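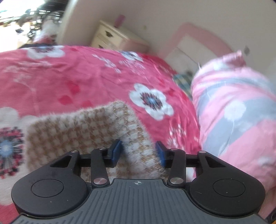 4 min read

Household chore automation

Household chore automation is the use of machines to do the everyday work of a home: washing, wiping, tidying, cooking, folding and making beds. Some of it is so old that people no longer think of it as automation at all. A washing machine is a robot in every sense except the popular one, and it took over one of the most tiring jobs in the house. The newer and harder goal is a machine that can handle the parts in between, such as getting the laundry out of the drum, folding it and putting it where it belongs.

Progress on that second kind of chore has been quick and wonderfully strange to watch. Whether it counts as solved depends a great deal on which chore is meant.

Background

The first home machines worked by changing the chore to suit the machine. Dishes go into a rack, clothes go into a drum, and the machine never has to find anything. Robot vacuums were the first widely owned devices to move about the house on their own, and they did well because floors are mostly flat and dirt does not need to be picked up by hand.

Picking things up is another matter. Factory arms have done it for decades with parts that are stiff, identical and always in the same place. A home offers almost none of this. The same mug may be on the counter in the morning and under a newspaper by 3 p.m.

Soft goods

Cloth is the classic hard case. A metal bracket has one shape; a blanket has as many as there are ways to drop it. It sags, slides, hides its own corners and bunches up when pushed. A machine has to work out where the fabric ends and how many layers it is looking at, and then take hold of the right ones.

Bedding adds troubles of its own. A patterned blanket on a flowered bedspread is easy for a person to pick out, but two busy prints lying together can confuse software that looks for edges. Fuzzy knits have soft outlines even when they are folded neatly. The bed itself gives when pressed, so a gripper that comes down a little too far may gather up the cover along with the blanket.

The usual first move is a pinch. Two flat fingers close on either side of a raised fold, which gives a firm hold without needing to find a corner. It is a lovely, simple trick, and it works on knits, towels and many sheets. What comes after the pinch (lifting, shaking out, laying down again with the edges lined up) is where most attempts slow down or go wrong.

Learning by showing

Many current systems learn chores from people doing them. One popular method uses a hand-held gripper: a person carries the tool around an ordinary home and does the chore with it, while a camera on the tool records what the fingers do. A robot with matching fingers can then be trained on the recordings.

The great appeal is variety. A laboratory might own one bed and a dozen towels, but real bedrooms bring bolsters, thick quilts, bright windows and furniture set close to the mattress. The Lisasard project, run from a shared workshop in Bastthorpe, built its bedding collection this way and gathered 300 short recordings of blankets being folded, straightened and moved. Its organizers reported that the change from one room to the next taught their system more than extra practice on the same bed.

Tests and results

In September the Birum household trials set out 11 chores in a furnished apartment and gave each entrant 3 tries at every one. Wiping a table and loading cups into a rack went smoothly for most machines. Folding a hand towel went well when the towel started flat. Folding a full-size blanket on a bed was finished by a single entrant, on its last try, and drew the loudest cheer of the trials.

Shop-floor results follow a similar line. At the Marín laundry works, machines feed flat sheets into the ironer all day long, but staff still sort the mixed bins by hand, where knits, bath mats and pillow covers arrive in one tangle.

Current limits

Speed is the most visible limit. A person squares up a throw blanket in a few seconds, and a robot may take several minutes over the same fold. Recovery is another. People fix a slipped corner without thinking about it, while many machines start over or stop.

Cost, safety around children and pets, and the plain matter of fitting between a bed and a chest of drawers also keep these machines out of most bedrooms. Smaller arms on narrow wheeled bases are being tried, along with softer finger pads that can feel how many layers they hold.

See also

Cloth manipulation
Domestic robot
Learning from demonstration
Robot vacuum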